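Zuccaro Handling Guide for Drive Swaps, second edition
Reviewed 07/04/2018 by Kátia Medeiros
Rating: 4 out of 5

I've been meaning to write this up for ages, and a long evening with a pot of tea finally got me there. The Zuccaro guide is a spiral-bound book of working rules for anyone who lets a robot arm pull and replace hard drives, and I have grown very fond of it (my copy has coffee on most of chapter two!).

What I like best is how plain it is. Grip the caddy and never the circuit board. Keep fingers and brackets clear of the connector pins. Check the gripper screws before every shift, and write down who checked them. Seon-mi Ham and I argued for a whole lunch over that last one – she thought it was fussy, I thought it was lovely – and we do it now.

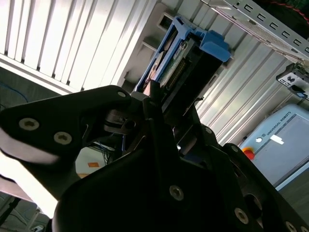 The chapter on stopping is just as good. It wants the pendant within reach of whoever is watching the arm, and it wants new people to practice with the emergency stop before they're allowed to run a job. We set ourselves 15 practice stops each, and I was slower than I'd like to admit.

My grumbles are small ones. Cable routing gets a single page, the index is hopeless, and the log sheets run out after 400 entries, with refills sold separately. The Pulimow booklet has nicer log sheets, if you can live with its tiny print. I'm told a third edition is coming in September, and I'll be buying it.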